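Last updated: 12th December

The March to Nistgate

On the eighth day of the march it rained, and the party leader lost her voice.

Arnar Lauritsen discovered this at six in the morning, when he knocked on the door of the bus and Vigfúsdóttir opened it with a scarf around her neck. She pointed to her throat. Then she pointed to him.

"No," said Arnar.

She wrote on the back of a leaflet: You wrote the speech. You can read it.

He had written all her speeches since Prunham, where they started with 700 people and a brass band. The band went home on the second day. The farmers went home on the fourth, when the hay was ready, for it was July and hay does not wait for the opposition. The others still walked, and every evening they stood in a square or a field and listened to her say that the river belonged to the people who lived beside it. Arnar always stood at the back. From there he could see which sentences made them lift their heads, and he changed the others in the night.

He had never spoken to more than a dinner table.

"We can cancel," said Skye Haldane, who organized the route and slept less than anyone. She did not look at the leader when she said it. "We tell them she is sick. People get sick."

Vigfúsdóttir shook her head and wrote again: The minister will say I was afraid of Nistgate.

It was true that he would say it. Nistgate was his town. His father had been mayor there, and his uncle still owned the water company, Zadance, which had put a fence along the river and a price on what was behind it. No one from the opposition had held a meeting in the square for 20 years.
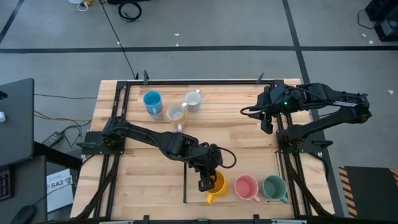

They walked the last 9 miles with their hoods up. Arnar carried the speech inside his shirt to keep it dry, and at each stop he took it out and read it with moving lips. It seemed to him a different text now. When she said "I remember my grandmother's well," it was a strong line, and he had been proud of it. But he had no such grandmother. His own had lived on the fifth floor in the capital and had been a little afraid of the countryside.

"Change it to 'she remembers,'" said Skye.

"Then it is a report."

"So tell them about your grandmother."

"She voted for the government all her life."

Skye laughed, and then she saw that he was serious. "Tell them this," she said.

The square was smaller than he had imagined it. In the middle stood a stone fountain with the year 1861 cut in the side, and the fountain was dry. Some women waited under the roof of the market hall with their shopping. Boys sat on bicycles. In front of the town hall were two policemen, and one of them was eating a sandwich - he turned away politely to do it.

Vigfúsdóttir climbed on the step of the fountain and lifted her hand. The marchers clapped. She touched her scarf, made a sad face, and pulled Arnar up by the sleeve.

He opened the pages. The ink had come through from one side to the other, in spite of the shirt, and he could read only the first line and something about pipes.

"My grandmother would not like to see me here," he said.

One of the women under the roof moved closer to hear. He had no next sentence. He looked for it on the paper, and then he folded the paper and looked at the woman.

"She believed that if a man has an office and a clean collar, he has thought about things longer than you have. She paid every bill on the day it came. When the water bill became double, she bought a smaller kettle."

"Mine also," said the woman, quite loudly, and the boys on the bicycles turned to look at her.

"Yours bought a kettle?"

"I did. Last winter."

"How much do you pay now?" asked Arnar. This was not in any speech he had written. She told him the sum. Another woman said that this was nothing, and told him hers. The policeman put the rest of his sandwich in his pocket.

Skye had her notebook out and was writing as fast as she could. Behind him on the step, Vigfúsdóttir sat down on the wet stone, took off her hat and listened.

---

Contact | Copyright, all stories remain with their authors | Back to top

This site uses cookies to remember your reading settings. By continuing, you accept their use.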